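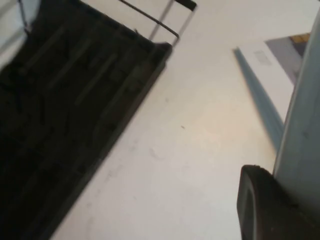
Gripper and wrist camera trials: gallery

We spent most of September comparing two sets of fingers and two camera positions on the same arm at our workshop in Tranetden. The arm and controller stayed the same throughout, so anything that changed between runs came from the hand or the camera. This page collects some of what we looked at, with short notes. The full log runs to 1037 entries and is kept with the Pollock project papers.

The fingers were a flat-faced set from Cokport and a set with rounded rubber pads that we moulded ourselves at Grurnodby. Both fit the same parallel gripper. Hanneke Dewulf ran the arm for nearly all the sessions and wrote the first version of these notes.

Black ribbed plastic, wrist camera

Dark plastic with deep slots is hard for the camera. Exposure is set by whatever fills most of the view, and with a white surface next to black ribs one of them has to suffer. We fixed the exposure by hand in the end and left it alone. Automatic exposure kept changing while the wrist was moving, and the depth estimate went with it.

The ribs also blur a little when the wrist travels at full speed. Dropping to two thirds speed for the last part of the approach cured most of that. It adds time to each cycle, but the slower approach was also kinder to the pads.

Thin wire is the other awkward thing. A wire handle can sit in clear view of the camera and still be missing from the depth data. For wire we went by the colour picture alone and let the fingers close until they met resistance. The rounded pads did better than the flat ones at this, as the rubber gives a little and the wire settles into it. With the flat fingers it tended to roll towards the tip.

Bare surface, close in

We used low passes over the bare surface to check finger height. The black pad sits at the lower right of the view, close above the surface, and there is a broad, soft-edged shadow to the left of it. The small scuffs are useful, as they give the tracker something to hold on to where the surface is otherwise plain.

The shadow gave us more trouble than expected. On the early runs the software took its upper rim for the edge of an object and slowed the arm down. We raised the contrast threshold until that stopped, then went back and checked that real edges were still being found. They were, apart from pale card on the pale surface, and we have left that case for later.
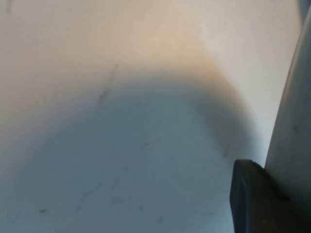 Camera position

The two positions we tried were close beside the finger and further back on the wrist. The close one shows the fingertip pad large in the corner, and you lose that part of the view for good. The further one shows more of the surroundings, but small parts are harder to make out and the cable gets pulled when the wrist turns past its midpoint.

We preferred the close position for picking and the further one for finding things in the first place. If we had to keep one it would be the close one. Seeing the pad in relation to the surface saved us several knocks while we were setting heights.

Results so far

Each finger set was given 192 picks from the same list of parts, in the same order. The rounded pads dropped fewer parts overall, and the difference was clearest with wire and thin-walled plastic. On flat boxes the two sets were almost level. The flat fingers were quicker to line up with a straight side and left no marks on card.

Pad wear is still an open question. One rounded pad was changed after 68 picks when it began to lift at the base, and we think the glue was at fault. The replacement was fitted with a different adhesive and lasted to the end of the list. The flat fingers showed no wear worth noting.

Controller settings

Grip force was kept low for all runs and the closing speed was the same for both sets. We did try a faster close on the rounded pads one afternoon — the parts moved before both pads had touched, so we went back. The settings file is stored with the log under the Pollock name, with a note beside each value that was changed by hand.

Still to do

Pale card on a pale surface, with a lamp set low to one side. A second batch of pads from Grurnodby in a harder rubber. A better route for the camera cable, which at present is held down with tape and needs checking before every session.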